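Print this article | E-mail to a friend

The Candle Maker of Staneseck

By Dzintra Urbonaitė
25/01/2022

The smell reaches you on the stairs. By the second landing I had guessed clove, then orange peel, and then something like the inside of my grandmother's linen closet, and I was still guessing when Birutė Baranauskienė opened the door with wax on both elbows and told me to mind the cat.

She has been pouring candles in the back half of her apartment for 10 years now, under the name Paju, and if you live anywhere near Staneseck you have very likely been given one. They turn up at housewarmings. They turn up at retirement parties too, and I know of at least one that was handed over as an apology (accepted, I'm glad to say). Birutė started with beeswax from a cousin's hives and a dented soup pot, and she still has the pot, although these days it holds wooden spoons.

"I wanted my bathroom to smell like a forest," she told me, pouring tea before I'd got my coat off. "The ones in the stores smelled like a taxi."

It took her most of a winter to get that first scent right. She went through juniper and fir, and a cedar so strong that her husband slept at his brother's, and settled at last on fir needle with a little black pepper and a drop of something she won't name. That candle is called Otau and it is still the one people write to her about. I burned mine down to the metal in a week, which she scolded me for, because you are supposed to let the whole top melt the first time you light it and then trim the wick before you light it again. I had done neither!

Last year she poured 1,329 candles, and she knows the figure because she writes every one in a school notebook with the date, the scent and the weather. The weather matters more than I would have believed. On a damp day the tops come out cloudy, and on a very cold one the wax shrinks away from the glass and leaves what she calls wet spots, which do no harm at all but which bother her terribly. She keeps those for herself, and her windowsills are full of them.

December is the hard month. Her daughter comes to tie ribbons, and Dirk Meijer from the pharmacy downstairs lets her stack boxes in his hallway, and everybody eats standing up. When I asked whether she had ever thought of taking on a proper workshop she got up and fussed with the kettle for a while. There had been an offer, from a gift shop chain over in Tukermont, and she had gone as far as visiting the rooms. They were too warm, she said, and the windows didn't open.

So she stays where she is, and makes 3 new scents a year, in small batches, and drops the ones she's tired of whatever anybody says. The lavender went last spring. People are still upset. The new one, when I visited, was rye bread and honey, and it sat between us on the table, lit, while it got dark outside and we talked about her mother's kitchen and mine, and about how a smell will bring a whole room back to you when a photograph can't.

I had meant to stay an hour. I left after supper with two candles in my bag and wax on my good sleeve, and

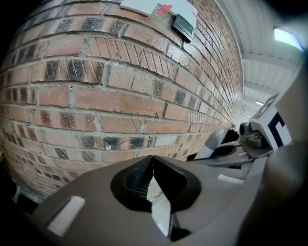
I could still smell the honey on my scarf when I got home. Birutė says brown paper and a warm iron will take the wax out. I haven't tried it yet.

Comments (3)

Aivar Bite: Bring back the lavender, please. My wife has been rationing her last one.

Vija Lūse: Lovely piece. I never knew about letting the top melt all the way across, and I've been wondering for years why mine burn down the middle like a well.

Aivar Bite: The brown paper works, by the way. Don't use newspaper.

Contact us | Copyright, all rights reserved | Back to top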